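Buenas noticias para quienes viajáis con fechas que bailan

¡Por fin! Llevábamos meses pidiendo en este boletín que alguna compañía de ferry se tomara en serio los cambios de billete, y en mayo la línea entre Kendusthorpe y Cuvstead estrena condiciones nuevas. Las hemos leído enteras (letra pequeña incluida, con café y mucha paciencia) y nos han dejado de muy buen humor.

La novedad principal es que el billete básico, el más barato, el que compramos casi todos, pasa a admitir cambios de fecha sin penalización. Hasta ahora, si se te torcían los planes, perdías el importe entero o te quedabas con un vale que caducaba antes de que pudieras usarlo. Con las condiciones nuevas puedes hacer 2 cambios por billete, siempre que los pidas antes del cierre del embarque, y solo pagas la diferencia de tarifa si la travesía nueva es más cara. Si es más barata, te devuelven la diferencia a la tarjeta. ¡A la tarjeta, no en puntos!

También cambia el trato a quien viaja con coche. El vehículo y los pasajeros iban en reservas separadas, y más de un lector nos escribió porque había movido su billete y el coche seguía apuntado en el barco de la mañana. Ahora va todo junto: mueves uno y se mueve el otro, con remolque o sin él.

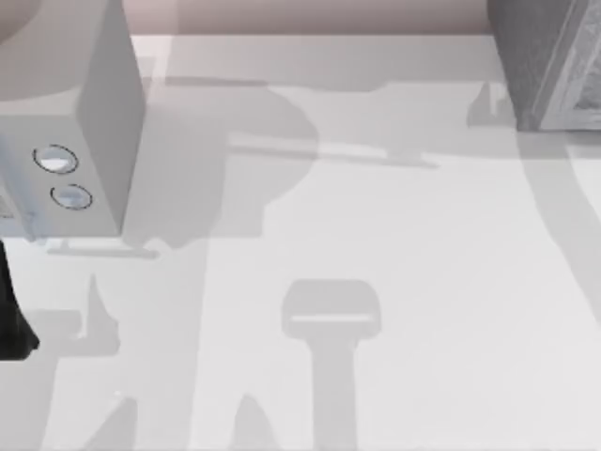
Cómo se pide el cambio

Tenéis la web, el teléfono y la taquilla del puerto de Kendusthorpe, que abre a las siete. Nosotros probamos la web y nos gustó mucho lo rápida que va: localizador, apellido, fecha nueva y confirmar. El correo de confirmación tarda un poco más de lo que uno querría, así que guardad una captura de la última pantalla. En la taquilla hay que llevar el documento de identidad de la persona que hizo la compra, aunque no viaje.

Si comprasteis a través de una agencia, la cosa se complica un pelín. Skunden ya aplica las condiciones nuevas a todas sus reservas, también a las hechas antes de mayo, y nos parece un detallazo. Wang, en cambio, las aplica solo a las compras nuevas y mantiene su cargo de gestión. Preguntad antes de pagar, porque la tarifa que se ve en pantalla es la misma en los dos sitios.
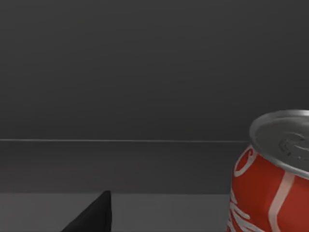

Tiempo de lectura: 3 minutos

Y los reembolsos, ¿qué?

Aquí hay mejora, pero más modesta. Si la compañía cancela la travesía, podéis elegir entre el dinero y otro barco — eso no cambia. Si canceláis vosotros, el billete básico sigue sin devolverse, salvo por enfermedad o por un cambio de turno o de destino en el trabajo, con un papel que lo acredite. Lo del trabajo es nuevo y nos ha alegrado especialmente por los lectores que trabajan en plataformas y hospitales y se enteran de todo en el último minuto.

Los bonos de diez viajes quedan fuera de estas condiciones por ahora. Hemos preguntado y la respuesta fue que lo están estudiando. Seguiremos dando la lata, ¡eso seguro!

Un último apunte para los que vais en grupo: los cambios se hacen por reserva completa. Si sois seis y solo uno cambia de día, hay que llamar para que separen su billete, y por la web todavía no se puede. La llamada nos pareció muy llevadera y nos atendieron con una amabilidad estupenda.

Si estrenáis las condiciones nuevas este verano, contestad a este correo y contadnos qué tal os ha ido, sobre todo con el coche y con las agencias. Publicaremos vuestras experiencias en el próximo número, junto con los horarios de tarde de Cuvstead.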